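Zurken Bench Cell for PC Teardown and Refit

Product overview | Specifications | Ordering | Support

The Zurken Bench Cell is a single-arm workstation for repair shops and refurbishers who handle desktop computers in batches. It is sold with the arm, gripper, slotted bench, controller and one set of part fixtures. It ships from our Prillville warehouse.

Most people who call us want to know whether it can take a computer apart by itself. It can do some of the job. As of software version 2, the cell will pick a processor from a fixture and place it in an open socket, lift memory modules from their slots, and move small cards to a tray. A person still opens the case, unplugs the cables and turns the tower on its side.
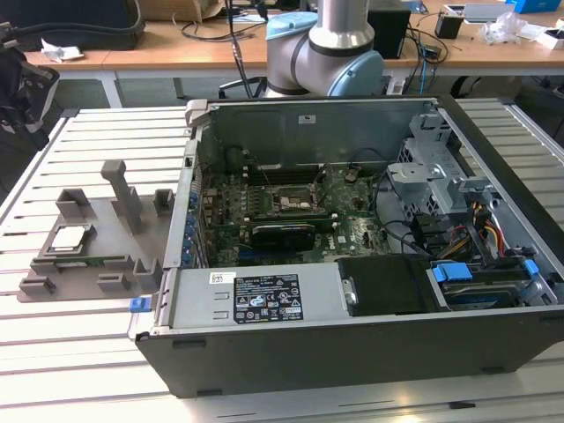
Cables remain the hardest part. They bend, they hide the latches, and they rarely lie the same way in two machines of the same model. In our shop trials at Testley the arm stopped and asked for help on 7 of 15 towers, and in nearly all of those stops a cable was in the way. An experienced technician is also faster on a single machine. The cell makes more sense when the same model comes through all day and the technician has other work to do between stops.

Fixtures

Part fixtures are 3D printed to order. Send us a sample of each part or a dimensioned drawing. Allow 14 working days. Files for the standard set are included with the cell, and shops with their own printer are free to change them.

What it does not do

Remove side panels
Route or connect cables
Apply thermal paste
Handle laptops

Laptop handling is planned for August. Please do not order on the strength of that date.

Installation

The bench must stand on a level floor and needs clear access from the front. Setup and operator training take 2 days and are carried out by our own staff or by Zariņš, our service partner. Bring the models you see most often to the training.

Ordering

Prices are by quotation. Write to Indrek Lapiņa in sales with the models you handle and the number of machines per week. Demonstrations at Testley are by appointment, and you may bring your own computers.

Page updated 10 February 2020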